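Packing notebook, Strazds samples, small white table
Thursday, from 13:30

Continued from the last page. Kristaps Luik brought the second carton of goods from Zaltby before lunch, so today I could go on with the small boxes. The question is still the same one: how should we pack small retail goods for the Tusgate shop so that they arrive clean and the customer can read the front of the box. Lăcrămioara Pîrvu wants a written procedure which a new person can follow alone. I am not there yet.

Box with the window

This is the kraft card type, nearly a cube, with the opening cut in the front face. The good side is that you see the inside without opening. The bad side is that dust also finds the opening, and the edges of the cut are weak. When I press on the top of the box I must support the side wall with the flat of the other hand, otherwise the card bends toward the window. I write it here so I do not forget to put it in the procedure.

The round purple label with "Let's keep our ... canines clean" is taller than I expected for such a small box. If the box is packed tight against its neighbor, the label is the first thing to be damaged. For Presham we had only flat labels and this problem did not exist.

I work with the clear film spread under the box. It is better than the bare table for the card, but the film makes wrinkles and moves when the box is turned. Next time I will try to cut it shorter.

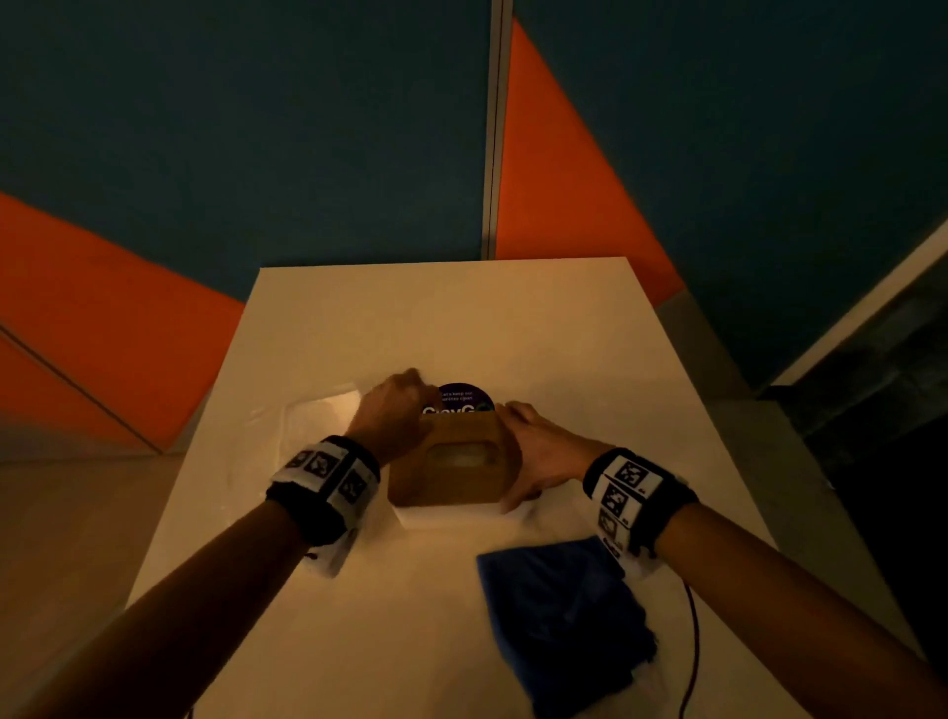 Film and sheet

Notes about material, in no special order.

The clear film: our roll is nominally 300 mm wide. For this box it is enough in one direction and too much in the other. I do not want to order another width only for one product. Lăcrămioara asked if we can fold the extra part under the bottom. Yes, but then the box does not stand level, and in a tall stack this will be felt.

The white sheet: it keeps its curl from storage and does not want to stay down. I tried on Tuesday to leave it under a heavy book and in the morning the curl was smaller but still there. Kristaps says to roll it the opposite way before use. I did not try yet.

The blue cloth: the soft, fuzzy kind. I prefer it to paper towel, which leaves small fibers on everything white. It should be kept only for sheets and for the table, and not go to the sink. Please, colleagues, do not use it for coffee.

How I handle the sheet at present: left hand at the upper edge with the fingertips, thumb lower on the side, right hand brings the cloth against the other side. The pressure must come from the palm. With only fingertips the sheet gets a mark, and the mark stays.

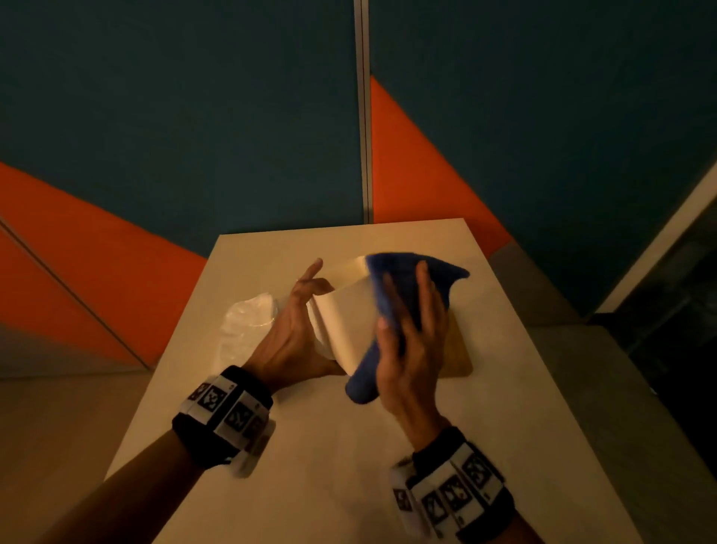

The light in this corner is too yellow for checking white material. Against the teal and orange wall everything looks a little cream, also the table itself. I would like a neutral lamp, or to do the checking by the window before 15:00.

Still to do:
Ask Zaltby if the box can come with a smaller label. The order reference is 1713.
Cut film shorter and compare.
Try the opposite rolling of the sheet, as Kristaps says.
Write the first two pages of the procedure and give them to Lăcrămioara for reading.
Find who has the good scissors.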